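About us

Hi, I'm Jeanine Kuipers, and Vondora is my shop. We sell school supplies and second-hand sports gear, mostly racquets, out of a long narrow place on the main street in Clarach, next door to the bakery. If you've been in, you'll know the door sticks. Give it a shove.

People often ask how a stationery shop ended up selling badminton gear, so I may as well start there. My uncle Roel (Roel Declercq, some of you will remember him from the hardware counter) had the lease before me and sold envelopes, ledgers, rubber stamps and a truly enormous range of staples. I took it over because I'd worked Saturdays there since I was in high school and couldn't stand the thought of it becoming another phone repair place. The first October I was on my own, a customer named Ans Mertens brought in a garbage bag of old racquets from her garage and asked if I'd put them by the door with a donation jar for the school gym. They were gone by closing time! So I asked around for more, and it snowballed from there.

These days it's close to an even split. The left side is pens, glue, rulers, erasers, exercise books, geometry sets and the good coloured paper. The right side is racquets, covers, birdies, grips and a rack of court shoes in kids' sizes. There's some hockey stuff in the back in winter, but I'm fussy about skates and only take them if the blades have life left in them.

There are 4 of us. I do the buying and the books. Ans Peeters (yes, two Anses, we say Ans M. and Ans P. and it mostly works) runs the stationery side and knows which teacher wants which brand of binder. Jelle Boersma does the stringing and regripping at the bench by the window, and he'll happily talk string tension with you for as long as your parking lasts. Ans M. never did manage to leave after that garbage bag, so she looks after the trade-ins three mornings a week. Then there's Mösli, a large grey cat who doesn't get paid and is usually on the photocopier.

How trade-ins work: bring in your old racquet, clean and dry please, and we'll have a look while you wait. If the frame's sound you get store credit, and you can spend it on either side of the shop. A cracked frame we can't take, sorry, though we'll recycle it for you. Covers are always welcome, even on their own, and even if the zipper's a bit sticky (a rub of candle wax usually sorts that out). We don't buy used birdies. Please stop bringing me used birdies.

Restringing is normally ready in 3 days, longer in the weeks before the school tournament. Jelle puts a tag on the handle with your name and the tension, and he'd like you to leave the tag on until you've picked it up and paid — he has had a couple of mix-ups and took them hard.

The other thing we do, and the thing I'm probably proudest of, is the Pokton packs. Pokton is what my niece called her pencil case when she was little and the name stuck. A Pokton pack is a set of basics for a kid starting at a new school: things to write with, things to rub out with, glue, a ruler, plus something to play with at recess. Schools tell us how many they need and we make them up in the back room, and families can order one at the counter as well. Last year we sent out 1,098 of them. We've shelf space for up to 2,000 if we stack carefully and Mösli stays out of it, so we'd love to hear from a few more schools.

Packing is my favourite part of the job. I like a small rack on the table for the little stationery so it doesn't wander off under the big things, and I like a bit of colour to carry through the set. Pink is the one that gets asked for most, and it's easy to see why when you put a bright pink ruler on the top of an orange-brown wooden rack and a couple of pink-framed racquets down beside it on a pink cover with SPORT across it in big white letters. We do blue and green too, and plain black for the kids who'd sooner not be noticed on day one. Tell Ans P. what you're after and she'll dig through the drawers for you.

We're open Tuesday to Saturday, nine to five-thirty, and we stay open later in the last two weeks of summer holidays when the whole town remembers its supply lists at once. Parking is behind the building, off the lane. If you've got a stroller, come around that way, as the back door's wider and there's no step.

For school orders, email works best, and please put the name of the school in the subject line. For racquets, just come in and ask for Jelle.
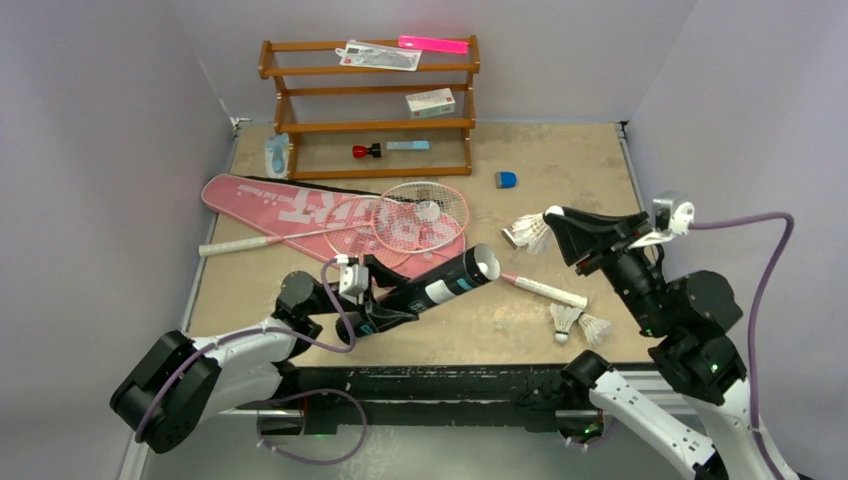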